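Looking after records, tapes and CDs at home
July 2021

Quick page this time, moving house stuff all over the floor. Pulled together from my own notes plus what people sent in since April. Mostly vinyl, some tape, some CD, a bit on box sets at the end. Skip to what you need.

DUST FIRST

Brush before you play, every time. Carbon fiber brush, record turning, let the bristles just sit on the grooves, then ease it slowly off toward the edge. Don't press. Pressing grinds it in.

Clean the brush too! Flick the bristles against the handle. People buy a good brush and never do this and then wonder.

Static is worse in winter when the heat's on. A bowl of water on the radiator helps the room a bit. So does swapping the paper inner sleeve for a poly-lined one. Cheap fix, do the records you play most and leave the rest till you feel like it.

No T-shirts. No kitchen towel. No furniture spray, I've had three letters asking about furniture spray and the answer is still no.

WASHING A DIRTY ONE

For thrift store finds, smoky ones, anything with fingerprints or that gray film.

What you need: distilled water, one tiny drop of plain dish soap (clear kind, no lotion in it, no scent), two clean microfiber cloths, a dish rack with the slots far enough apart that nothing touches. Somewhere to work that you can wipe down after.

Cover the label. A plastic jar lid with a bit of foam round the rim, held on by hand, works OK. You can buy a proper clamp thing. I had one from Moklow for years, the seal went, never replaced it.

Wet the record, wipe along the grooves, round and round, never across. Flip. Same again. Then rinse with plain distilled water, more than you think. Soap left in the groove ends up on the needle.

Pat with the second cloth and stand it in the rack. Not in the sun, not by a heater. Leave it 90 minutes at the very least, overnight if it's humid. Then a NEW inner sleeve. Putting a clean record back in the old dusty paper is a wasted afternoon.

Old shellac 78s are different. No alcohol anywhere near them, it eats the surface. Barely damp cloth, dry straight away, don't leave them standing wet.

Tap water: depends where you live. Ours is hard as nails and leaves spots. Distilled is a dollar or so a jug, just get it.

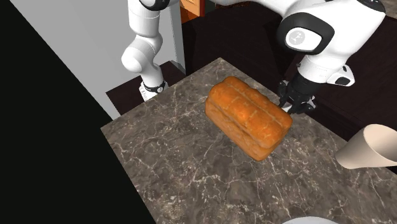
Loaf on a dark marble countertop.

THE NEEDLE

Dirty needle makes a clean record sound dirty. Little stiff brush, back to front only, the same way the record travels. Never front to back, never side to side. Volume down or amp off before you touch it.

There's the melamine sponge trick as well. Small cube, set on the platter with the platter NOT turning, lower the needle on to it with the cue lever, lift it off. Couple of times. Then the dry brush to get any crumbs of sponge away. Some cartridge makers don't like it so look at your booklet first.

Check the tracking weight twice a year, or after anyone has moved the deck. Cheap digital gauge. Set it to the middle of whatever the maker says. Folks go too light thinking they're being kind to the record, and a needle that's too light bounces about and does more harm.

Level the turntable. Small bubble level on the platter, not the plinth. Turn the feet or put a bit of card under one. Takes a minute.

SHELVES

Upright. Always upright, never in a pile on the floor, never leaning at a slant for months. Snug enough that they stand on their own, loose enough that you can pull one out without dragging its neighbors along with it.

Records are HEAVY. Check what your shelf is rated for before you fill it, and screw it to the wall studs. Dalva Arruda wrote in about a tall bookcase that came forward when she took hold of the top row. She was fine, the shelf was not. Put dividers every foot or so, a piece of half inch ply cut to size is plenty. Sand the front edge or it'll snag the jackets.

Keep them off outside walls if the house is damp. Same for basements. If it has to be the basement, bottom shelf well up off the floor and a dehumidifier going.

And away from:
- radiators, vents, wood stoves
- the window, even in winter
- the top of the amp (it gets hot, and the cats know it)
- speakers, if there's anywhere else they can go

Never leave them in the car. Not for ten minutes in summer.

WARPED ONES

Slight warp, plays OK: leave it alone.

Worse than that, try it flat between two sheets of clean plate glass, record in a smooth poly sleeve, some heavy books on top, room temperature, and forget it for a few weeks. Sometimes it comes back, sometimes not. The oven method you read about, please don't. I did it once. I don't want to talk about which record.

SLEEVES AND JACKETS

Outer sleeves on anything you care about. The thin crinkly ones are fine for the shelf, thick ones look smart but get sticky after some years if they're the soft vinyl kind. Go for polyethylene or polypropylene. Atley do a medium one that I use for gatefolds, fits with a little room left over.

Store the inner sleeve with its opening up or to the back, so the record can't roll out when you pull the jacket. Some people keep the record outside the jacket altogether, behind it in the same outer sleeve. Saves the seams.

Split seam: acid free document repair tape on the INSIDE. Not clear office tape, goes yellow and comes off taking the print with it. Or a thin line of wheat paste on a palette knife, wax paper either side so nothing sticks, book on top till morning.

Price stickers. Warm it with a hair dryer on low, few seconds, then lift a corner with a fingernail and peel back flat against itself, slow. Glue left behind, dab with a bit of the same sticker, sticky side down. Lighter fluid works on glossy laminated covers but open a window, no flames, test it on the back corner first. Do not use it on matte or uncoated card, it'll stain.

Musty smell: stand the empty jacket open in a big lidded plastic tub with an open box of baking soda in there, not touching. A week. Change the soda, another week if needed. If there's live mold that's a different job, gloves and mask, outdoors, and keep it well away from everything else till you're sure.

CASSETTES

Play them through now and then, end to end, then leave them wound fully to one side. Don't park them half way.

Clean the heads and pinch roller. Cotton swab, isopropyl on the metal parts, hardly damp. For the rubber roller I use water with a trace of soap, alcohol can dry some rubber out. Let it all dry before a tape goes back in.

Squealing tape: smack it flat on your palm a couple times, then fast forward and rewind the whole way. Loosens up the pack. If the shell's the screw kind you can move the reels over to a new shell, do it on a tray so you don't lose the little rollers. Anas Jaber says take a phone picture before you lift anything out and he's right, I've rebuilt one from memory and it took me all evening.

Pressure pad gone? You can take one out of a junk tape. Tweezers, tiny dot of glue, wait for it to set propery.

CDS AND DVD AUDIO

Wipe from the middle straight out to the edge. Not in circles. That's the opposite of the records so watch it if you're doing both on the same day.

The label side is the delicate side, there's hardly anything over the shiny layer there. Don't write on it with a ballpoint. Don't put paper labels on. Don't lay it down label first on grit.

Cracked jewel case, just swap it. Pop the tray out by flexing the back a little at the hinge side, lift the back card out carefully, fold lines stay folded. Keep a bag of spare cases from the thrift store, buy the dull titles for the case.

Tight hub that won't let go: press the center, lift at the edges. Never bend the disc up against the hub. Those book style packages with the tight cardboard pockets, those are the worst, they scuff every time. I slip a thin lined sleeve in the pocket if it'll take one. If it won't, disc goes in a spare jewel case behind the book.

BOX SETS AND BIG BOOKS

Store them standing if the box is rigid and full. Half empty boxes sag, lay those flat with nothing heavy on top.

Hardback book in a set, support both covers when it's open, don't crack it flat on the first go. Open a few pages from the front, few from the back, work in to the middle.

Lid stuck on with suction: hold the lid by the two short sides, box hanging just over a bed or a cushion, and wait. It slides. Shaking it bursts the corners.

Keep the little silica packets out of new shoes and drop one in. Swap them out every so often.

WRITE IT DOWN

A plain list of what you have with photos, saved somewhere that isn't in the house. Artist, title, catalog number, rough condition. Insurance people will want it if a pipe goes. Ask whether your policy treats the lot as a collection, some do and some don't and the limit can be low.

Next time: cleaning old speaker grilles, and Jussara Pimentel's way of getting candle wax out of a turntable mat. Also belts, if I find the box they're packed in.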